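Semholm Student Robotics Forum > Course projects > Kitchen simulation

Topic: Which views do you use for the counter task?

tkowalczyk
1 Apr 2026
Hello all. I am in the kitchen task group of the Rosenthal class, and we must send our report to Mrs. Baptiste next week. Our group does not agree on one point. I say that the wrist view is enough for the approach to the tool on the counter. My partner says that we need the head view all the time. I put one wrist view, so that you know what I speak about. The shaft passes close to the left finger and the ring is farther up on the marble.
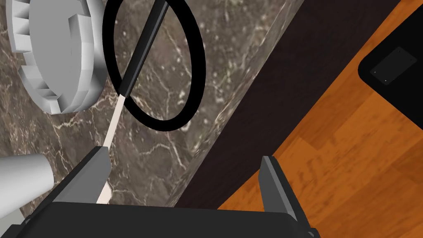 Class Bulletin, No. 8

We planned 200 runs in the simulator with the wrist view only. Is it a reasonable plan, or do we lose our time?
Thaddeus

pletex_fan
I would not do it. From the wrist you see the stone and the tool, fine, but you do not see where the second arm is. Our group had in January a collision between the arms, and we understood it only when we replayed the head view. Please look at how much more there is in it:

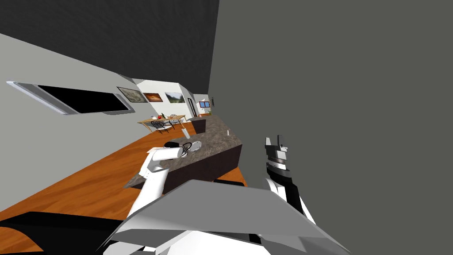
Head view: left gripper on the black object, right arm raised.

With this one I can judge the island, the plate and both arms. For me the discussion is closed.

truvalow3
For me it is not closed :) The head view is tilted a lot, and the arm covers part of the counter. For the last centimeters before the grasp I trust the wrist more. Also the instructions permit to use both, see page 3.

But Thaddeus, you should filter your data. A wrist view can be like the next one, and your program learns nothing about the kitchen from it.
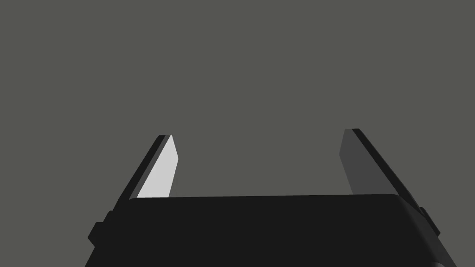
Reading time: 3 min

I wrote a small check which compares the pixels between the fingers. If they have almost all the same gray, the view is marked and goes in a separate folder. Our first version marked 1902 views, which was too many, because the limit was too strict. Now it is better, but I would still look at the marked ones by eye.

tkowalczyk
Thank you, this I did not think about. Do you delete them after?

truvalow3
No, I keep them. An open gripper with no object is also a state of the robot.

pletex_fan
Here I disagree again. If you keep them, the training set becomes full of gray. We delete.

mavis_baptiste
Good evening. Please do not delete anything before the report is graded. I want to see the complete set, also the views which you find useless. And be careful with the automatic check, as some views are not fully uniform. Look at the top right corner in this one:

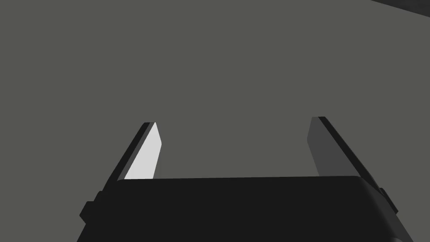

Open gripper, gray surface, dark wedge in the corner.

A check that reads only the part between the fingers will put it together with the completely gray ones. If your group wants to separate them, write in the report which rule you used and what limit you chose.

About the first question: both views are allowed. I will not take points away for the wrist only, but then you must explain how you avoid the other arm.
Mavis Baptiste

tkowalczyk
Understood. We will make half of the runs with wrist only and half with both, and compare. pletex_fan, can you send me the replay settings of your group? I could not open the old link.

pletex_fan
Sent by private message. I still think you will come back to the head view.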